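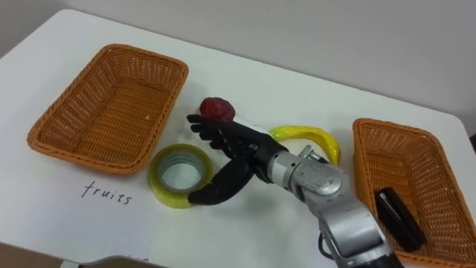
Figure 2. Sorting task: the basket labeled "fruits" is at left, with the hand near the red fruit.

4.2 Grip faults the log did not report

The controller marked 1,195 of 2,000 trials as clean. We doubt that number. A trial passed whenever the fingers closed and the wrist reached the drop point - the software never checked that anything was in the hand. Haddad and Tan went back over 85 passed trials and found empty grips among them. Until the check is fixed, we would not treat the Dilura pass rate as a measure of sorting.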